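Kallumside Workshop Notes: the old Danzer tower, part two

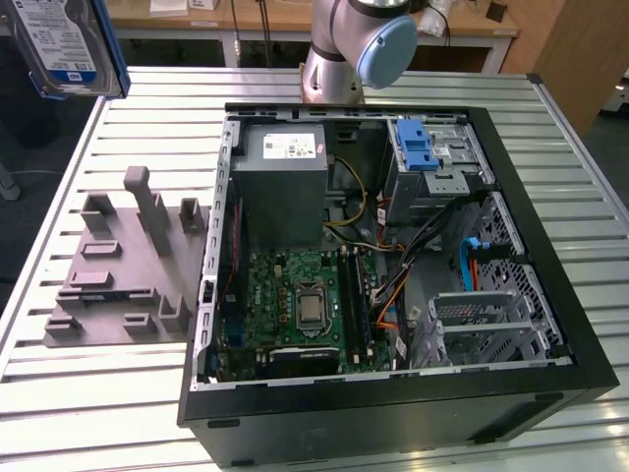 Vol. 2, No. 7

The side panel is off and the tower is lying flat, which is how I prefer to work on anything with the processor exposed. Gravity then holds a loose screw where it fell, usually on the board, and it can be picked out with tweezers.

Part one covered the symptoms. The machine powers on, runs for a while and shuts down under load. Guilan Liang suggested the power supply. A-yeong Yang suggested thermal paste. I have no spare supply, so the paste goes first.

The heat spreader sits in the middle of the green board with small capacitors and chokes around it. Isopropyl alcohol and a lint-free cloth are enough to clean it. Wipe in one direction, fold the cloth, wipe again. Do not let alcohol carry old paste over the rim of the spreader and into the socket.

Memory is next to the socket, on the right with the case in this position. I leave the modules in unless there is a fault code. The graphics card stays too, although it gets in the way of the lower edge of the board.

Cabling is the part I intend to change. The blue SATA cable takes a long curve down the right side, the orange one crosses near the memory, and the drive leads run diagonally over the middle. None of it is wrong electrically. It does sit in the air path between the drive bays and the processor. The plan:

1. Reroute the drive leads along the cage wall.
2. Replace the orange cable with a shorter one.
3. Tie back the yellow and black bundle where it comes out under the power supply.

The drive cage has a blue plastic release lever. Press these slowly. I broke one on a different case in August and the replacement took over 40 days to arrive.

Test procedure after reassembly: idle for 7 minutes, then the Curnonov load script at 200 passes, with temperatures logged to a text file. If it shuts down again I will borrow a supply from Dokeo and repeat the run with nothing else changed.

Results go in the next issue, along with the fan curve readers asked for.

Posted Mon 13 December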